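Linden Street Hall - walk-through before the summer craft fair
Done 2022-06-18, by me (Mirela Furtado), with Tarcísio Prado holding the ladder and the other end of the tape measure

Same list as April, with my comments under each item. OK means OK. FIX means please do it before doors open. WATCH means I'm going to keep bugging you about it.

1. Front doors and ramp - OK
Both doors open all the way and stay open on their hooks. The ramp mat is flat again, thank you to whoever taped it down (the tape is bright green and I kind of love it). I walked up and down in sandals on purpose and didn't catch a toe once.

2. Side exit by the kitchen - FIX
Folding chairs stacked against it AGAIN. I wrote this up in April and I'm writing it up now. The door opens fine once you move them, but you shouldn't have to move 9 chairs to get out of a building! Tarcísio carried them to the storage closet while I stood there grumbling. Please leave them there.

3. Exit signs - OK
All lit. The one over the stage flickers for a second when you press the test button, then comes on steady. I'll look at it again next time.

4. Fire extinguishers - one FIX
Lobby and stage: needle in the green, pin in, tag up to date. The kitchen one is charged, but somebody has hung an apron over it, so at first I thought it was missing. Apron moved. We need a hook for aprons, and I have a spare one at home that I'll bring.

5. Smoke alarms - OK
Pressed every one with the broom handle. Very loud. Sorry to the yoga people.

6. Extension cords and power strips - FIX
Okay, this is the big one. Table row B had a strip plugged into another strip, with a glue gun, a kettle and a phone charger all on the second one. No, no, no. One strip per wall outlet, and the kettle goes in the kitchen where it belongs. I also pulled a brown cord with a nick near the plug and put it on the shelf with a DO NOT USE note. If it's yours, come and see me, but you're not getting it back to use in the hall.

7. Glue guns - WATCH
Elibariki Ondieki's workshop table wants four going at once. Fine by me if they sit on their stands on a tile or a baking sheet, and the cords run off the back of the table and not across the aisle. Unplug at lunch, please. I'd like a grown-up at that table the whole time.

8. Decorations and table flowers - WATCH
Fake flowers are welcome on any table as long as they stay well away from the glue guns, lamps and the food warmer. Fabric petals can catch faster than you'd think. If your package has a flame-retardant label, keep it and show me. If it doesn't, I'm going to ask you to put your flowers on the far tables by the windows. And no real candles anywhere, please use the battery ones.

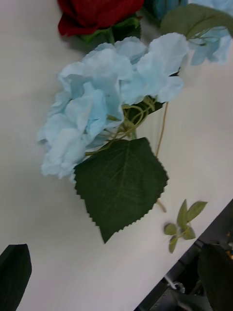

Item 8: blue artificial hydrangea and loose foliage on a pale tabletop.

While we're on decorations, nothing gets hung from the sprinkler pipes. I know they're right there and they look handy. Use the picture rail, and stay under the exit signs so people can read them from the back of the room.

9. Aisles - FIX
We measured every one. The plan says 65 inches between rows, and rows A and C are right on it. Row B came out at 57 at the narrow end, which gets tight with a stroller and somebody stopping to chat. Slide the last two tables toward the stage and it'll be fine. I put chalk marks on the floor, so please don't mop them off before setup!

10. Tables - one FIX
Rocked them all. The one with the T scratched in the corner has a leg that doesn't lock, so I turned it upside down in the closet. Don't be a hero and prop it with a book.

11. Floor - OK
Dry, swept, no loose boards. The soft spot by the piano is still a little soft but no worse than April.

12. First aid kit - FIX
Low on medium bandages, and the burn gel is expired. Tainá Xavier says she's going to the pharmacy Monday and will restock. The kit lives on top of the fridge, and I'd like it somewhere a short person can reach (me).

13. Head count - OK
The posted limit is 300. Last summer we had nowhere near that, but Emerson Coutinho has the clicker and will be on the front door all morning. If he needs a break, hand the clicker to a real person, don't leave it on the chair.

14. Restrooms - OK
Lights, locks and hot water all good. The hot is pretty hot in the left one, so I left a sign.

Still open: items 2, 4, 6, 9, 10, 12. Text me when yours is done and I'll come by with my pen - I'm two streets over and I need the walk anyway.

Mirela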